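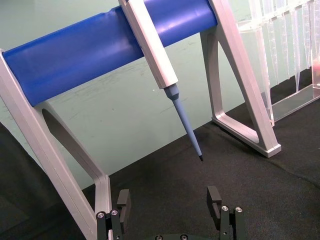

Ticket 8: Approach distance to hanging pipettes, liquid handling cell
Raised by: Dede Dogbe, Ellusley
Assigned to: Kacper Piątek, Rarnstead support desk
Priority: normal
Status: closed, with one action carried forward

Summary of request
The site asked whether its pick routine complies with the Plondthorpe working rules for shared bench cells. The routine had stopped twice in August with a clearance fault, and the operator had cleared the fault without making an entry in the log.

09:20, K. Piątek
Section 4 of the working rules requires a minimum clearance of 20 mm between any part of the gripper and a fixed stand while the arm is travelling. The site file held a value of 8 mm. The lower value is permitted only during the final approach, at reduced speed. The site was asked to correct the file and to confirm the change in writing. 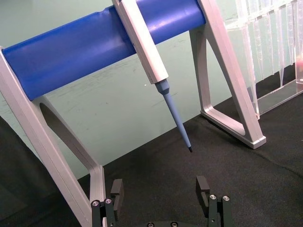

The clearance rule applies to the whole of the stand and not only to the item being collected. Site staff had measured from the pipette body alone. With the fingers open on either side of the space beneath the tip, the left finger is in line with the lower end of the stand's leg, and the leg must therefore be entered in the file as an obstacle. Ji-hoon Sun has been asked to add both legs and the bar before the routine is run again.

11:40, J. Sun
Legs and bar added. Travel speed limited to 60 mm per second within the stand area. Forty test cycles completed with no clearance fault. Results attached to the cell record.

14:05, A-yeong Kang, standards office
Changes accepted. The site is reminded that a fault may not be cleared until the operator has recorded the time, the step and the position of the arm. The same rule applies when glassware is being carried. 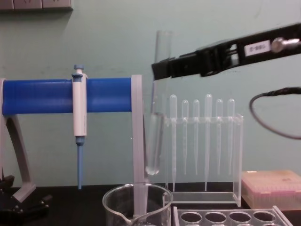
Issue 8, page 20

Guidance on carried glassware
A tube containing liquid shall be held by its upper part and kept upright during travel. Beakers and racks on the bench shall be entered in the site file in the same way as stands.

Action carried forward: Yi-an Kong to issue the revised site file template to Hong.

Last updated: August, 16:30
Comments: 8 | Shares: 0

Related tickets
Fault clearance without log entry
Speed limits near fixed stands
Site file template, request for revision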